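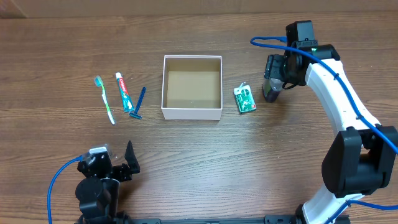 *Bathroom bits on the big brown table, box still empty.*

## The travel box, December edition

Every December we do the long drive to Sallon, and every December I swear I'll pack the bathroom things before the morning we leave. So I've started early! One shallow box, no lid, and whatever goes in it has to be something I'll use in the first 15 minutes after waking up. It's my own rule and I'm pretty strict about it (Berenice Zavala, my sister-in-law, brings a bag the size of a bar fridge and laughs at me the whole way).

A few notes to go with the photo, mostly for those of you who asked after last year's post.

**The box.** Off-white sides, plain tan cardboard in the bottom. I like an open one as I can see straight away what I've forgotten. It rides on the back seat and then lives next to the basin at Aguirre Street for the whole stay.

**Toothbrush.** The one with the light green bits and the green and white bristles. My favourite colour, so no chance of grabbing someone else's at 6 in the morning.

**Toothpaste.** Colgate, a tube of it. The shop near the cottage charges like a wounded bull, so I bring my own.

**Razor.** Dark blue, disposable, long skinny handle. I always put it in last, head down, after an incident with my thumb a couple of summers back.

**The little green packet.** Goes in the corner, where it's easy to reach.

**The dark bottle.** Over on the right. It has to stand up the whole trip, so I wedge it with a rolled face washer.

Next up is the kitchen crate, and that one's a proper squeeze.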